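9 Nov 2023

# My headlight costs more than my first car

Got the quote Tuesday-ish last week. One headlight. Driver's side. $3,765.

I read it twice and then I read it to my wife and then I called the shop to ask if somebody had leaned on the keyboard. No. That's the number. Part, labor, aiming, something called a module that has to be "introduced" to the car, tax, shop supplies. Shop supplies is rags, as far as I can tell.

The accident, if you want to call it that, was in the lot at the Grewal Street post office. I pulled forward and there was a post. Short one, painted the same gray as the pavement. I was going as fast as you go when you're looking for a pen. Bumper cover is fine, you can rub the mark off with your thumb. Hood is fine. The headlight has a crack in the corner and a tab broken off the back, and because of the tab it points at the treetops. 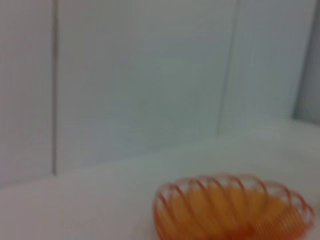

Issue 3

So I've been thinking about headlights for a week and I'm mad now, and I want to argue that this is a bad way to build a car and we've let it happen without much of a fight.

Start with what a headlight used to be. Glass thing. Round, later on rectangular. You went to the parts store, any parts store, and they had it on the shelf behind the counter because every car in the lot took one of a few kinds. A few screws and a plug. I changed one in the rain once with a dime. My first car cost me $860 including the title, and in the years I owned it I must have spent less on lights than I now spend on a tank of gas.

They were lousy lights. I'll say that up front so you don't have to write me. Yellow and dim, and on the county road out toward Killia you basicly drove from memory. The new ones are wonderful. I can see a deer thinking about it. I wouldn't go back for brightness and I don't think anyone over fifty would either.

But brighter and sealed-shut are two different things and they got sold to us as one.

What's in mine: LEDs, a driver for the LEDs, a little motor to level it, a second motor so it can look around corners, a vent, a fan I think, and a plastic lens glued on permanently. If the LEDs go you can't get at them. If the lens fogs you can't open it. If a tab breaks — a plastic tab, size of my thumbnail — you buy the whole thing. There's no part number for the tab. I asked. There's a repair tab kit for some cars, the shop told me, and mine isn't one of the cars.

Think about where this thing lives. Front corner of the vehicle. The exact spot that touches the world first. Posts, carts, garage doors, the other guy's trailer hitch. We took one of the most expensive assemblies on the car and made it the bumper. On mine the lamp sticks out farther than the bumper does, I checked with a level held against it, and it's the lamp that lands first every time. Somebody drew that. Somebody else signed off on it. It looks terrific in the brochure.

Then the salvage question. I found a used one at Plornitz, the yard out past the county line, same year, same side, clean, $800. Still a lot of money for a light but I could live with it. And the shop said sure, bring it in, but we may not be able to make it work. Because on a lot of these now the lamp has to be matched up with the car by software, and a used one may think it still belongs to the car it came off of. Could be fine. Could be a very nice paperweight with a fan in it. Plornitz won't take electrical parts back once they're installed, and I don't blame them.

So that's the choice. Pay the big number, or gamble the smaller number and maybe pay both.

I know what comes next, that's what insurance is for. OK. My deductible eats a big piece of it. Then it's a claim, at-fault, me versus a post, and it's sitting on my record come January when the renewal shows up. I've paid in for a long time without asking for anything back and I'd like to keep it that way. And even if I file, the money isn't coming from the sky. It's coming from everybody else in the pool, including the lady down the road with a fifteen year old sedan and bulbs she can change herself. She's helping pay for my corner-looking motor. She should be madder than I am.

This part gets skipped over. People see the premium go up and they say lawyers, or teenagers on phones, or storms. Could be all of that too, I don't have the numbers and I'm not going to make some up. But I have one quote in my hand for one parking lot bump at walking speed, and I can do the multiplication on how many posts there are in America.
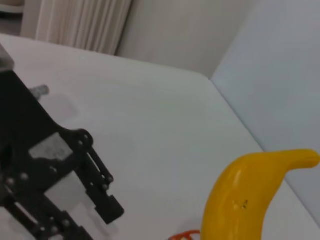
You're blaming the wrong people, one reader wrote when I grumbled about this in a couple of lines last issue, because the buyers asked for it. They want the lights, they pay extra for the package, and no one on a test drive has ever asked what a tab costs. Put a cheap serviceable lamp on one car and a fancy one on the next and watch which one leaves the lot. The reader went on to say that the sealed unit keeps water out, which was the number one complaint in the old days, and that a lamp that can be opened by anybody will be opened by anybody and put back wrong, and then it's in your eyes at night.

Fair. Some of it anyway. The last bit I feel personally, half the pickups in this county are aimed at my rearview mirror.

But I don't buy the first part. Yes people want good lights. I wanted good lights! I don't remember a box on the order sheet for "cannot be fixed." It was never a choice between a bright one that can be repaired and a bright one that can't. If it had been, and the repairable one was sixty bucks more, I'd have taken it, and so would anybody who's ever owned a garage. You can't say the buyer picked something when there was only the one thing on the shelf.

And on no one asking at the test drive. True, I didn't. How would I? It isn't on the sticker. The sticker tells me gas mileage to the decimal, it tells me where the transmission was put together, it tells me they charged me for floor mats. It doesn't tell me what it costs to replace the front corner. Put that on there. That's my whole proposal really, if I have one. A line on the window sticker: headlight, each, installed. Windshield, installed. Rear bumper with the sensors in it. Three or four of the things that everybody breaks sooner or later. No new laws about how to build a lamp, no bans. Just print the price where I can see it before I sign and not after I've met the post.

I'd bet you'd see tabs with part numbers inside of two model years. Maybe I'm dreaming. But the mileage number went on the window and people started comparing mileage, my father included, and he never compared anything.

The water argument — sure, seal it. Seal it with a gasket and some clips. We manage it with phones in divers' cases and with the lid on a pressure cooker. Glue is cheaper for the factory, I'd guess, and quicker, and the factory isn't the one paying for the second lamp. It's selling the second lamp.

Same story with the software match. I can see the reason for it with a key or an engine computer, stolen cars and so on. A lamp? If there's a big trade in hot headlights, and I'm told there's some, then give the honest yard a way to release one. Plornitz has the title to the car it came off of. They've got paper on everything. Let them call a number and clear it. Right now good lamps are sitting on racks out there going hazy in the sun because it's too risky to buy one, while new ones get shipped across an ocean in a box the size of a dishwasher.

Devitz, the shop that gave me the quote, wasn't trying to rob me. I want to say that since it's a small county and people will figure out which shop. They don't make much on it. The guy at the counter looked embarrased handing me the sheet. He said the part alone went up again since summer and they have to have the aiming done properly or they're on the hook, and he's right, they are. I called one other place and they were roughly the same, minus the rags.

What am I doing about it. For now, nothing much. The lamp still lights. There's a strip of clear tape on the crack, and I shoved a folded piece of rubber mat behind the housing where the tab was, which brings the beam down off the treetops to something like the road. I checked it against the garage door at night, the two sides are close. Not perfect. It won't last, it'll shake loose by the first good frost heave and then I'll be back at the counter with the checkbook, or out at the yard with $800 and my fingers crossed.

I also went back and looked at the post. Three different colors of paint on it, plus mine. Post is fine.

If you've had a used lamp put in one of these newer ones and it took, write in and tell me the make and year and who did it. I'll print whatever I get.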